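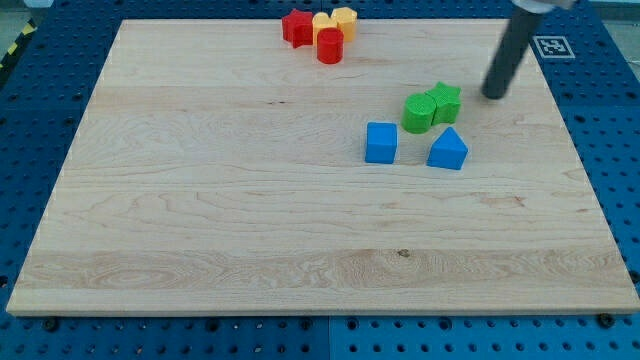
Tabletop Automation Study Group – Reference Pages

Skillik (block-pushing kit)

Skillik is a tabletop kit for teaching and testing robot arms, sold by the firm Flito. The buyer supplies the arm. The kit supplies a set of small colored blocks, a rod that serves as a pushing tool, printed markers, and a software package called Tritik. Flito describes the kit as a "complete manipulation course." Users have disputed both the word "complete" and the word "course," and the second edition of the manual uses neither.

Contents and setup

The blocks are solid-colored and come in red, yellow, green and blue. Shapes include stars, cylinders, a heart, a hexagon, a cube and a triangular block. They are pushed across a flat surface with the rod, which has a rounded tip. There is no gripper in the kit, and Tritik has no commands for one.

Flito does not sell a board. The manual asks for "a smooth, level work surface" and leaves the rest to the buyer. A pale wooden board laid on a perforated metal table is one arrangement in use. Wood is cheap and easy to replace, but the grain and knots differ from board to board, and the manual does not say how much this matters. Heikki Hirvonen, who wrote the longest independent review of the kit, ran the same pushing task on two boards bought from the same store and got different results. He could not say whether the wood, the leveling or the software was to blame. Flito replied that the boards were outside the scope of the product.

The square black-and-white markers tell Tritik where the table is in relation to the camera. They can be placed beside the board, on the table surface itself. The camera is not included.

Tritik software

Tritik finds the blocks in the camera view, gives each one a label made of its color and shape, and accepts typed instructions such as "push the red star to the blue cube." The sales page says that it understands "everyday language." In practice it accepts a fixed list of verbs and a fixed list of places. "Move" and "push" are treated as the same verb. "Nudge" is listed in the manual but was missing from the program until the May update. Instructions that name two goals are carried out only up to the first one, with no warning.

Labeling works well when the blocks stand apart. It is less dependable when they stand close together and one block hides part of another, as happens when a cylinder ends up in front of the heart. Tritik may then drop a block from its list, or report the same block twice. The manual suggests starting each run with the blocks "well spread." Lurdes Vieira, in a written comparison of several teaching kits, objected that a pushing task tends to bring blocks together, so the advice covers the start of a run and very little of what follows.

Claimed and measured performance

Flito states that a new user can have the arm pushing blocks in 20 minutes. This figure assumes that the arm is already mounted, that the camera is already calibrated, and that the rod fits. The last assumption is the weak one. The rod needs a mounting piece between it and the arm, and the kit ships with a single pattern. Owners of other arms have to make or order their own.

Hirvonen's review reports a run of 16 instructions, of which Tritik completed 10 without help. He counted an instruction as complete when the block came to rest touching its target. Flito's own figures are higher, but the company counts a block as delivered when it stops "near" the target and has not published the distance it has in mind. The two sets of figures cannot be compared, though the sales page does compare them.

No repeat of Hirvonen's test is known to this group. It was one run, on one arm, by a reviewer who had paid for the kit himself and was not pleased with it. The result should be read with that in view.

Subscription

The kit is sold with a service plan named Bite, which adds new tasks and stores a record of each run on Flito's servers. The blocks and rod can be used without it. Tritik also runs without it, but the "replay" function is turned off after the trial period – a limit that was not mentioned on the box of the first edition. Benedito Bezerra raised the matter on the company's support board and was told that replay had "always been a Bite feature." The first-edition manual lists it under Tritik. The thread was closed on May 22, 2020.

Reception

Opinion is mixed, and much of the praise concerns the blocks. They are easy to tell apart and they suit a pushing task, since round, pointed and flat-sided shapes respond differently to the same tool. Severino Prieto, who has used the kit in evening classes, recommends buying the blocks alone and writing the software as a class project. Flito does not list the blocks as a separate item.

Tarmo Baranauskienė takes a milder view and argues that a kit which fails in plain sight is useful to beginners, who can watch a block turn off course and work out why. He does not claim that this was the intention. Vieira's comparison places Skillik in the middle of its group and faults the price of the plan more than the hardware.

Open questions

It is not clear whether the labels Tritik gives to blocks change under different room lighting. The manual recommends "normal indoor light." Flito has also not said how long Tritik will be kept up for owners who do not subscribe to Bite.

See also: Bite (service plan); Tritik; Pushing tasks; Markers and calibration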